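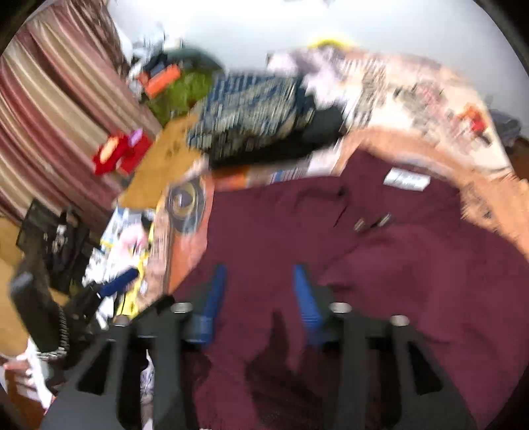 Ko Hand-Held Gripper for Garment Handling

February 23, 2019
By Man-lok Chung

The Ko is a hand-held two-finger gripper for cloth work. It is supplied by Adorberg in pairs, one for each hand, and is used by laundry staff to record the folding and sorting motions that a Ko folding cell later repeats. The operator closes the fingers on the garment and works at normal speed. The same fingertips fit the hand-held unit and the arm-mounted unit, so a grip taught by hand is a grip the cell can make.

The fingers are driven through a symmetrical linkage and meet on the center line of the tool. Each fingertip carries a replaceable pad. The ridged pad is meant for woven cotton, knits and anything with a hem; the smooth pad is meant for satin, linings and printed fabrics that mark easily. Pads can be mixed on one tool. Open arms keep the weight down and let the operator see the cloth between the fingers.

Specifications

Weight per hand unit: 600 g, pads fitted
Maximum opening between fingertips: 67 mm
Pads per set: 20, ridged and smooth in equal number
Grip: spring return, opened and closed by the hand
Recording: fingertip opening and tool position
Power: rechargeable cell in the handle
Cleaning: damp cloth, neutral detergent; pads removed first

Range of work

The Ko is suited to shirts, blouses, trousers, children's clothes, pillowcases and light bed covers. Collars are best taken at the outer end, with the fastener side up. Labels and snaps should be kept clear of the pads during a pull. A snap caught between the fingertips leaves a dent in the pad and will show up as a false closing point in the recording.

Heavy quilts and wet goods are outside the range. Soft knits can be handled, but the second hand should support the fabric before the first one releases.

The tool does not need a special table. Folding can be recorded on a bench, a bed or any other surface with some give. We recommend a mix of surfaces and covers, including patterned ones. Cells taught only over a plain white bench have had trouble finding the edge of a garment when the cover underneath was changed.

In use at Cliltis

Cliltis runs a wash-and-fold laundry in Purthorpe with 32 employees. The first Ko pairs went in last August, and the folding cell followed after the first set of recordings had been accepted. The cell now takes the plain folding: T-shirts, pillowcases, pajamas and most tops without a stiff collar. Mixed bundles, formal shirts and anything with a repair ticket stay on the manual benches.

The work changed in ways that a buyer should plan for.

Folding staff spend less of the shift on repeat folds and more on sorting, inspection and recording. Sorting has become the harder job. Before the cell was installed, a folder who found a missing button or an open seam set the garment aside in passing. The cell does not look for such faults, and they must be found before the garment reaches it. Cliltis moved its inspection step ahead of folding and added a second lamp at each sorting position.

Recording is a skilled task and should be treated as one. The most useful recordings at Cliltis came from the two longest-serving folders – both had small habits, such as flattening a sleeve before turning it, that were missing from the written procedure. Cliltis pays a higher rate for recording hours. No positions were cut in the first phase. Two openings on the evening shift were left unfilled, and the site manager has told staff so.

Strain is shifted as well. Staff report less soreness in the fingers and more in the forearm on recording days. Adorberg advises that one person should not record for longer than 45 minutes without a change of task. Left-handed operators need the handle spacers, which are included but are easy to overlook in the box.

The recordings contain tool motion and a view of the cloth and the surroundings. Hands may be included. Sites should agree in writing with their staff on who can see the recordings and how long they are kept. Cliltis labels its recordings by garment type and bench, with no employee name. Output per person cannot be read from the files as they are stored there.

Setup

Fit both units with fresh pads. Check the joint screws at the inner and outer arms for play and tighten them evenly; an uneven joint will cause one fingertip to lead the other. Close the fingers fully, then open them fully, to set the range. Place both units side by side on the charging rest and wait for the steady light before starting.

A new operator is usually ready to record after one shift of practice. The first hour is slow, mostly from the habit of reaching past the tool to smooth the fabric with a bare hand. Smoothing is allowed, but the cell cannot repeat it. Use the back of the fingertips instead.

Pads wear at the tip first. Replace them in pairs when the ridges are flat or when thin fabric slips under a light pull.

Supplied items

Two hand units, left and right
One pad set
Charging rest and cable
Handle spacers
Hex key for the joint screws
Printed setup card

Spare pads and spacers are stocked by Adorberg and can be ordered without a service contract. Joint screws are sold in sets only – please state left or right unit when ordering.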